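The Year of Doing the Laundry Properly

February 2, 2019

634 shares | 9 comments

I am a grown adult with a mortgage, and until last September I did not know that you are supposed to clean a washing machine. I thought it cleaned itself. It is full of soap and water for hours every week. If I spent that much time in soap and water I would expect to be considered clean.

Then the smell started. It wasn't dramatic at first – a faint whiff of pond when I put a sweater on. I blamed the sweater. I blamed the closet, and then the weather, and for one bad weekend I blamed my neighbor Abdelkrim Samir, who keeps a lot of aquariums. Abdelkrim came over, opened the door of my machine, put his head in, took his head out again, and asked me how long I had been living like this.

The rubber seal around the door has a fold in it. I invite you to go and look in yours, though perhaps after lunch. Mine held a sock, a bus ticket, what used to be a receipt, and a gray paste that I wiped up with half a roll of paper towels and have tried not to think about since. There is also a little hatch at the bottom, behind which lives a filter. The manual says to clean it monthly. I had owned the machine for six years.

So now I am a person with opinions about laundry, and my friends have started to move away from me at parties. Opinion one: you are using too much detergent. I was using enough for a small hotel. The line on the cap is hard to see, and I had assumed it was the minimum. Opinion two: leave the door open after a wash. My hallway is narrow, so this means I walk into the door every morning, but the pond has gone.

Opinion three is about fabric softener, and this is where I lose people. I grew up in a softener house. My mother poured it like gravy. Giving it up felt like a small betrayal, and the first load came out smelling of nothing at all, which I found unsettling for a week or so. But the towels! They drink water now. For years I had been getting out of the shower and pushing the wet around with something that felt lovely and did nothing, like a very expensive hotel robe or my last boss.

I switched to white vinegar in the softener drawer, half a cup. Yes, there is an argument about whether it's bad for the rubber. I have read both sides of it, at night, in bed, on my phone, which tells you how the winter has been going.

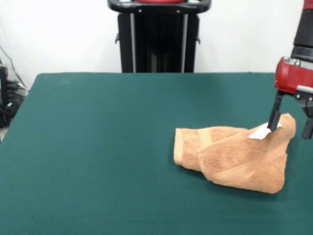 Youssra Bennani thinks I have stopped too early. According to her, vinegar is only the beginning, and if I really want to know what's in my towels I should soak them in a bathtub of hot water and washing soda for an afternoon and look at the color of the water. I don't want to know what's in my towels. I have only just recovered from the seal. She has offered to come and supervise.

Next up is the dryer vent, once I find out where it goes. I have followed the hose as far as the wall. After that it's between the wall and God.

Comments

Iman Slaoui
Six years on the filter is nothing. We found a baby spoon in ours and our youngest is fourteen.

Younes Badawi
Put a shallow pan under the hatch before you open it. Ask my kitchen floor how I know.

Houda Tazi
I will never give up softener and you can't make me. Loved the gravy line, that was my mother too.

Recent posts

I Bought a Label Maker and Now Everything Has a Name
Soup, a Grudge
In Defense of the Bad Umbrella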